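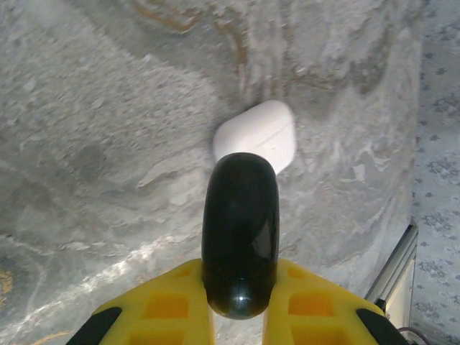 The Great Countertop Reset, Part 2: Small Stuff

March 20, 2026

Print this post | E-mail this to a friend

Okay, so where were we? Last time I got as far as the mail pile and the fruit bowl and then ran out of steam, and a bunch of you wrote in to ask about the gray marble and whether I still like it. I do! It's swirly and moody and it has these thin brownish-orange veins wandering through one part of it that I didn't love at first and now would fight someone over. There's a little rust-colored patch too. Anong asked me whether that was a stain, and I told her I've decided it's part of the stone and I'm not taking any further questions.

The trouble with a pattern that busy is that it hides everything. Crumbs, coffee drips, a whole teaspoon once. My old counter in the Lockwood apartment was plain cream and it showed every single thing I ever did to it, so I wiped it down about as often as I blinked. With the marble I can walk past a mess for days (I have!) and feel like a very tidy person the entire time.

You know what does show up on it, though? A white earbud case. Those shiny rounded ones practically glow against the gray. And still, I have lost mine in this kitchen more times than I want to type out, mostly because it was never on the counter to begin with. It was under the dish towel, or in the fruit bowl, or in the pocket of the apron, which I then hung back up on the hook like a fool.

So that's what this part of the reset is about. Small stuff. The things that are too little to have a proper home and too useful to put away in a closet.

I started by going around the whole downstairs with a mixing bowl and picking up every small thing that had drifted onto a flat surface. I'd planned to just do the kitchen, but then I got into it and did the hall table and the windowsill in the bathroom too. When I was done I dumped the whole bowl out on the kitchen table and counted, and there were 61 things in it. Sixty-one! Eight of them were pens. Two of the pens worked.

The rest was what you'd expect, I guess. Hair ties, a tape measure, loose batteries (charged? dead? who could say), a key that doesn't open anything we own, birthday candles, a button from a coat I gave away in October, one lone earring that I was so happy to see I put it on right there. Lertchai came in for a glass of water, looked at the table, looked at me in my one earring, and went back out again.

Sorting it took way longer than picking it up. I tried doing it by type first, all the paper-ish things and all the metal-ish things, and that was no help at all. What worked better was asking where I'd be standing when I wanted it. Tape measure - in the garage, always, so why was it in the bathroom? Hair ties - by the sink. Earbuds - by the back door, where I put my shoes on for my walk. Once I started thinking like that it went pretty fast.

About the earbuds. I'd always kept them by the charger, and the charger is in the corner of the counter behind the toaster, so the case was forever getting shoved along when somebody made toast. Now I have a little dish on the shelf by the back door. It's from Bodeo, it's dark green, it's about as big as a saucer, and it was sold as a tea bag rest, which I think we can all agree is a made-up need. It holds the earbuds and my house key and that's it. I'm very strict about it. Lertchai tried to put a receipt in there on the first evening and I'm afraid I made a speech.

They do still have to come back to the kitchen to charge, so there's always going to be a stretch when the case is sitting out on the marble. I've made my peace with that. I run the cord up from behind the toaster after dinner, and when I turn the lights off I grab the case and walk it over to the dish. Most nights, anyway!

A few of you asked what I clean the stone with. Plain dish soap, warm water and a soft cloth, then I dry it with a second cloth. I bought a fancy spray by Justora when we first moved in and it was perfectly fine, but it smelled so strongly of fake lavender that my toast tasted like a gift shop. I keep lemon juice and vinegar off it too. My neighbor in Wiltumley had marble for years and had a dull ring by her stove from one lemon half she left sitting there, and she'd point it out to everybody who came over, like a tour guide.

One thing I'd do differently: I wish I'd wiped everything down before I sorted it. A surprising number of those small things were sticky, and I moved the stickiness from the kitchen to the hall table and then had to go back for it.

I also wish I'd tossed the mystery key. It's in an envelope now marked KEY??? and the envelope is in the drawer with the tape and the stamps, and I know myself, it'll be there until we move. Anong says I should try it on her shed. She lost hers a while back, and I did water her plants that one summer, so it's not a totally silly idea. I'm going over there this weekend with the envelope, and I'll report back.

Next up is the drawer under the coffee maker. I opened it the other day to get a head start and it would only come out halfway, and something in the back was holding it shut. I could get two fingers in and I felt what I'm pretty sure was a whisk. I've closed it again for now. If any of you have a trick for a jammed drawer that doesn't involve taking the whole cabinet apart, please, please leave it in the comments. Lertchai wants to use a coat hanger and I've asked him to wait.

8 comments | 2 shares

Print this post | E-mail this to a friend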